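Where do you all put your rings and earrings overnight?

Posted by Jama in Home and Tidying

Every evening I take my bits of jewellery off wherever I happen to be standing, which means the windowsill, the edge of the bath, once the butter dish. I have 9 pairs of earrings and I think only 6 still have both halves. I don't want a big box with drawers, just something small for the bedside. What works for you?

Zamfira Enache
Oh, I do sympathise! I went through all this last November, and what cured me was a little yellow bowl with a wobbly sort of rim, set down on a sheet of scrapbook pictures (bunnies, strawberries, that kind of thing, my niece adores them). Small things go in the bowl and the sheet marks out the spot, so the rest of the clutter keeps off it.

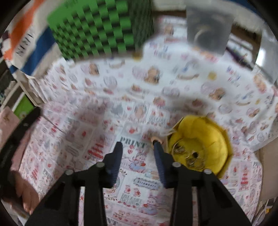
My yellow bowl on its strawberry sheet

Do choose one with a bright, plain inside, as thin hoops are so much easier to pick out against it. Fine chains I would hang on a hook, they tangle dreadfully if they go in with everything else. And every Friday I tip the lot out on the bed, pair things up and give the bowl a wipe.

Vasiliu
egg cup. done

Borent
I use an ice cube tray in the top drawer, one pair to each hole. It has 14 holes, so you would have room to spare. Not pretty but it was cheap, and you can lift the whole thing out when you're looking for something.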